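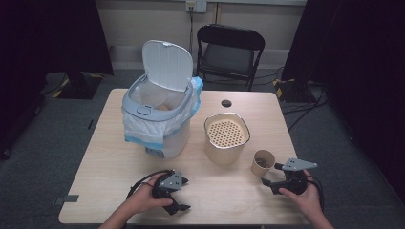

Le sac finit toujours par glisser dans le fond dès qu'on y jette un gobelet encore à moitié plein, nous signale une utilisatrice, et il faut ensuite tout vider à la main. C'est le problème le plus souvent rapporté pour les poubelles de table, et il se règle presque toujours à la pose du sac.

4. Mise en place du sac et utilisation quotidienne

Cette section concerne la poubelle de table Bunby à couvercle rabattable. Pour le modèle mural, voir la section 7.

4.1 Choix de l'emplacement

1. Posez la poubelle sur une surface plane et sèche, la charnière vers l'arrière.
2. Laissez derrière elle l'espace nécessaire pour que le couvercle bascule entièrement. Contre un mur, prévoyez au moins 3 cm.
3. Si la table est percée d'un passe-câble, n'installez pas la poubelle dessus. Le fond doit porter sur toute sa surface.
4. Gardez libre la place située devant le loquet. Les bacs, boîtes et gobelets se rangent sur le côté.

Remarque – Sur un bureau partagé, l'arrière gauche du plateau convient bien aux droitiers : le couvercle ouvert ne gêne pas et la main droite reste libre pour la tasse ou les papiers.

4.2 Pose du sac

Utilisez de préférence les sacs à lien coulissant Chambi, format S, épaisseur 20 microns. D'autres sacs conviennent si leur ouverture passe par-dessus le rebord sans forcer.

1. Appuyez sur le loquet à l'avant du rebord et relevez le couvercle à la verticale. Il tient seul dans cette position.
2. Dépliez le sac et secouez-le une fois pour l'ouvrir.
3. Descendez le fond du sac jusqu'au fond de la poubelle, en le poussant avec le poing fermé.
4. Rabattez le bord du sac vers l'extérieur, d'abord à l'arrière, du côté de la charnière, puis sur les côtés.
5. Terminez par l'avant. Le plastique ne doit pas recouvrir le loquet au moment de la fermeture.
6. Rassemblez l'excédent dans un angle, faites un tour sur lui-même et glissez-le sous le rabat.
7. Passez la main à l'intérieur pour chasser l'air entre le sac et la paroi.
8. Refermez le couvercle en appuyant au centre, jusqu'au déclic.

Attention – Ne tirez pas sur le lien coloré pour tendre le sac. Le lien resserre l'ouverture et ramène le bord vers l'intérieur.

Un sac trop grand dépasse à l'avant et sur un côté. On peut s'en servir le temps de finir le rouleau, à condition de dégager le loquet. Un sac trop court se décroche au premier déchet lourd – il vaut mieux ne pas l'utiliser.

4.3 Ce que l'on peut jeter

La poubelle est prévue pour les déchets de bureau et de petite cuisine : papiers, emballages, mouchoirs, serviettes, sachets de thé essorés.

Gobelets en carton : videz d'abord le reste de café ou de thé dans l'évier, puis aplatissez le gobelet ou emboîtez-le dans un autre.

Le bac Larneo n'est pas une poubelle. Son couvercle perforé ne remplace pas un couvercle fermé et aucun déchet ne doit y être posé.

Attention – N'y jetez ni liquides, ni cendres, ni piles. Les sacs de cette épaisseur ne sont pas garantis étanches à la soudure du fond.

4.4 Retrait du sac

1. Ouvrez le couvercle en grand.
2. Décollez le rabat du rebord sur tout le tour.
3. Saisissez le lien des deux côtés et tirez lentement vers le haut.
4. Nouez, puis soulevez le sac à la verticale, sans le faire frotter contre la charnière.
5. Vérifiez le fond de la poubelle avant de poser un sac neuf. S'il est humide, essuyez-le.

4.5 Nettoyage

Lavez la cuve à l'eau tiède avec un peu de liquide vaisselle. Pour les taches de café anciennes, appliquez le nettoyant Brenix dilué (20 ml pour 1000 ml d'eau), laissez agir 3 minutes et rincez. Le couvercle ne se démonte pas. Passez une éponge humide sur les deux faces, sans oublier la languette, où les traces de doigts s'accumulent.

Pas de lave-vaisselle, pas d'éponge abrasive.

4.6 Le couvercle ne tient plus ouvert

Ouvert, il doit former un angle de 90 degrés avec le rebord. S'il retombe, cherchez d'abord un pli de sac coincé dans la charnière. Retirez le sac, ouvrez et fermez plusieurs fois à vide, puis reprenez la pose à l'étape 4 du paragraphe 4.2. Si le défaut persiste sans sac, la charnière est à remplacer – voir la liste des pièces en section 9.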